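Cell notes: resetting the cup pick on the Bellamy cell

2025-02-09

The Bellamy cell went back on normal running this week after four days of part-time use. Most of that time went into the simulated copy of the cell, which we now use to check every change to the pick before it goes near the real arm. Several people asked what was changed and what they need to do differently at the start of a shift, so the main points are set down in this item.

The trouble began in December, when we switched from the old flat trays to the ones with the raised rim and the sloped inner wall. The cups come to the cell lying in the tray, and the arm has to take each one and stand it up on the table. With the flat trays the fingers could come in low from any side. With the new ones, a cup that has rolled up near a rounded corner leaves very little room between its narrow end and the wall. The old program still tried to center on the middle of the cup, and now and then a finger touched the slope on the way down and the arm stopped on a force fault.

Eusebio Quintana pulled the fault log and found 56 stops since the change of trays, nearly all of them with a cup lying at an angle across a corner. He rebuilt the tray in the simulator from the Melosia drawing, with the correct rim width and wall slope, and ran the old program 200 times with the cups dropped in at random. It failed in the same way as the real cell, so we had something to work with.

Three settings were changed.

Grip point. The target has moved from the middle of the cup toward the mouth, where the wall is wider and further from the corner. The gripper opens a little more than before to allow for this.

Approach. The arm now lines up with the long axis of the cup before it goes down, and it comes down more slowly over the last part of the travel. This adds a little under a second to each pick.

Neighbor check. If a second cup lies too near the mouth of the first, the program takes the second one first. Before, it simply took whichever cup the camera scored highest, and the fingers sometimes nudged the other one along the tray.

With all three in place we ran 900 picks in the simulator and had no wall contact. On the real cell the new program has done 121 picks so far. There was one stop, and that was a loose air fitting on the gripper, which has been replaced. The spare fittings are in the top drawer of the Grulla cabinet - please write it on the sheet if you take one.

For shift starts, the routine is nearly the same as before. Wipe the finger pads with a dry cloth. Seat the tray against both stops and press down on the rim to be sure it sits flat. Run the zero check from the panel and wait for the green line. If the check fails twice, do not clear it by hand; call Eusebio or leave the cell in hold.

The pads themselves are due for a change. The Dikness set now fitted is worn on one side from all the off-center grips, and a new set is on order. When it arrives the finger offset will have to be taught again, which takes almost an hour. We will do it between shifts and put a note on the cell door.

One thing is still open. The simulated cups are a little smoother than the real ones, so they slide more easily when a finger presses on the side. The grip force in the simulator is therefore set higher than on the cell. Do not copy the force value across when you load a program. Everything else in the file can be taken as it is.
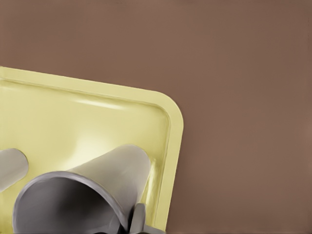

Tetsuya Nishimura
Cell Maintenance Lead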